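Please Stop Deleting the Pauses

Every Monday at nine we look at the failed episodes of our packing policy, and every Monday somebody proposes to cut the pauses out of the training data. I have now argued against it so many times in the meeting room that I prefer to write it down once, with more care than I can manage when I speak.

For readers outside our group: we train a policy that picks mixed objects from soft surfaces. The demonstrations come from people who work with hand-held grippers in ordinary rooms. Our tool chain, which is called Zirenar, takes the recordings, recovers the path of the gripper, cuts the path into episodes and throws away what it considers useless. The last step is the one I want to talk about.

Zirenar has a filter that removes every section in which the gripper moves less than a small threshold. The reason for it is well known. If a policy learns from many frames where nothing moves, it may learn to do nothing. It arrives above the object, sees a picture similar to all the pictures in which the person waited, and it waits also, possibly forever. I have seen this and it is not pleasant to watch. So the filter was a reasonable answer to a real problem, and I say this as one of the people who approved it.

But a pause of a person is seldom empty. Hermine Wyss, who recorded a large part of our data, was asked by me to sit down and label her own pauses. She went through 1,034 of them, which took her most of March, and I am still in her debt. Many were what we expected: she was tired, or she waited for a signal from the recorder. But a big share of them came directly before a change of plan. She had wanted to take the box, she saw that the bag beside it would come along, and she turned the tool to approach from the other side. In the filtered data this looks like a hand that goes left and then, with no cause at all, goes right. We remove the thinking and keep the correction, and afterwards we complain that the policy is nervous.

The second group is even more interesting for me. These are the pauses after contact. A thin plastic bag does not give you a good grasp at the first moment. It folds, it slides a little, and an experienced person closes the fingers, holds still for a short time and only then lifts. A tin box needs nothing like this. When we delete the hold, we teach one lifting rhythm for both, and the bag pays for it.

My colleague Aurelia Hauser holds the opposite view, and she is a better control engineer than me. Her argument is that timing should not come from the data. The planner should decide when to lift, from the measured width of the fingers and the current of the motor, and the learned part should only say where to go. She built this for the Cilow arm and it works well on hard objects in trays. I accept that. On a bed cover I accept it less. The surface gives way under the fingers, the width signal is noisy, and the threshold which is right for a carton is wrong for a pouch with a mesh pocket. One ends up with a table of special cases, and somebody must maintain that table. At the moment this somebody is me.

What I would like is quite modest. Keep the pauses, but mark them. Zirenar already computes the speed, so it can write one additional value for each frame instead of cutting the frame out. Then the person who trains can decide: weight the pauses down, shorten the long ones, or predict them as an own signal. I tried the second option on a small set, with every pause limited to six frames. The policy did not freeze in any of the 100 test runs, and almost all of the strange left-right movements were gone. It is one test on one set, I know. It is also one test more than we made before we switched the filter on.

There is a cost. The files become bigger, the training becomes slower, and the viewer, Tanner, must learn to show the marks, which its authors in Zindau will not be happy to hear. I also admit that a marked pause is still a guess. The software can see that the hand stands still and it cannot see why. Hermine could tell us only because she remembered, and for older recordings this memory is lost.

Still, I would rather have a guess that I can correct next year than a hole in the data that I cannot fill. Storage is cheap for us at present. Hermine's time is not, and we have been deleting part of it at every import. My change to the filter is waiting for review, and I hope to have an answer before we begin with the next room.

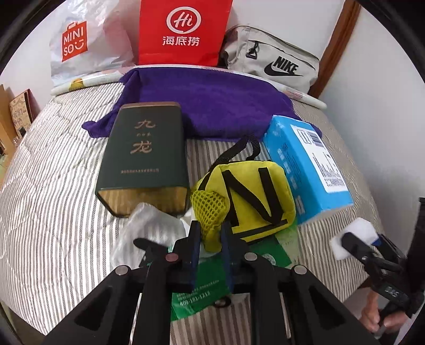

Boxes, bags and a pouch on a quilted bed cover, with two hand-held grippers at work.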